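The Orange Tray and Other Residents of the Parts Bench

Every spring I promise myself I'll sort the workshop, and every spring I make a lot of lists of it instead. Call it progress. The room is the back half of a two-car garage, the half where no car has fit since 2000, and most of what lives in it used to be inside something else: a pinball machine, a jukebox, a ticket dispenser, a door that was supposed to open by itself and had other plans.

What follows is the roll call for May. Some entries are still just the caption I scribbled on masking tape, which I've typed up anyway. The captions took longer than the sorting did.

The drawers

I bought a cabinet of 396 tiny drawers from a closing hardware store called Kollar, which had been closing for as long as I'd been shopping there. The drawers came with their original labels. I have kept the labels and ignored them. If you want a fuse, look under "Hinges, brass, sm."

The top row is for things I know the name of. The bottom row is for things I would recognize if I saw the machine they fell out of. The middle rows are a negotiation.

The springs

Springs don't store. You put them in a box, close the lid, and when you open it again they've become one spring. I now keep the good ones threaded on a length of coat hanger, sorted by how much they hurt when they get away from you. The worst one came out of a Ruvusix coin changer and left a mark on the ceiling.

The pinball machine

It's called Jutau, after the people who made it, and I've never met another person who has played one. The artwork is a volcano with a face. I have had it running properly for 2 weekends in total, not consecutive. The left flipper is fine. The right flipper has a personality.

Most of the trouble comes down to coils and plungers, as it does with anything that's supposed to kick, latch, pop or clunk. A machine like this is really a cupboard full of small magnets waiting to disagree with you. So I pull them, clean them, test them, and put them back in an order I was certain I'd remember.
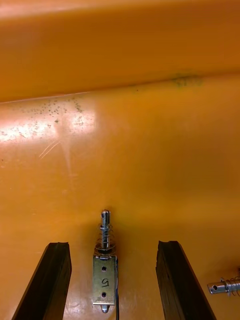

Anyone who has taken apart more than one of these will know the feeling of having a solenoid left over at the end. The machine works. The lid is on. The screws are in. And there's a solenoid, which must have been doing something. I spent a Saturday going back through Jutau from the coin door up, and everything that was supposed to move moved. I have decided to treat the spare as a gift.

I'm fond of the push-pull type. It's about as simple as a moving part gets: coil, frame, plunger, and an opinion about which direction to go. You can hold one in your hand and work the plunger with your thumb, and it's hard to stop once you've started. I've had visitors stand at the bench doing it for the length of a cup of coffee.

The trays

I went over to colored plastic for anything small after losing a set of screws on a gray bench with a gray top under a gray light. Orange was the best decision I've made in this room. Silver shows up on it, black shows up on it, and so does every speck of dust, which I try to think of as honesty. Plastic scratches if you so much as look at it, and I've stopped minding. A tray with no marks on it is a tray somebody is saving for company.

There's a blue one too. It's where I put blue things, for reasons I can no longer defend.

The jukebox arm

It came from a Pană, model 503, and it's the best-made object I own, including the house. It used to lift a record, swing it over, and set it down with the manners of a good waiter. The rest of the jukebox went to water damage before I ever saw it. I turn the arm by its gear now and then to keep the grease from setting. I tell people it's a restoration project. It's a thing I like turning.

The wire

I was told once to keep wire by gauge. I keep it by color and then by mood. The red is nearly gone, the black is nearly gone, and I have enough purple to reach the mailbox and come back. I have never had a job that called for purple. If you're working on something purple, please write.

The soldering corner

Two irons, one of them good. The stand is heavy and the sponge is older than some of my neighbors. Above it hangs the wiring diagram for the ticket dispenser, which I drew myself, and which has a box in the middle marked "check this." I never checked that. The dispenser works as long as you only want one ticket or all of them.

The door opener

Salvaged from a bakery that wanted its front door to swing open for people with their hands full. It swung open for pigeons, buses and a certain kind of weather. I've had the control box apart twice and found nothing wrong with it, so I suspect it just liked the company. The latch coil is strong enough to make you jump, and I've saved the bracket, the arm and a bag of screws that may belong to it or may belong to the drawers they were sitting next to.

The "Later" shelf

Everyone has one. Mine began as a single plank and has since been extended in both directions. Currently on it: a clock motor that hums but won't turn, a bell that rings but won't stop, half a typewriter, and a coffee can labeled "other half of typewriter" that contains washers.

The rule is that if something stays on the shelf for a year it goes to the swap meet. The rule is also on the shelf somewhere — I wrote it on an index card.

The floor

I swept it for the gallery and then didn't photograph it, so you'll have to take my word. I found a flipper bushing, a dime, and the screwdriver I replaced last fall with an identical screwdriver.

Still to come

I'd like to get the rest of the coils tested before it's too hot to work with the door shut, and the playfield on Jutau needs waxing. There's a lamp socket out on the volcano's left eye, so for now it winks. If you have a manual for that machine, or a photocopy of one, or a firm memory of one, I'd be glad to hear from you. I can pay in purple wire.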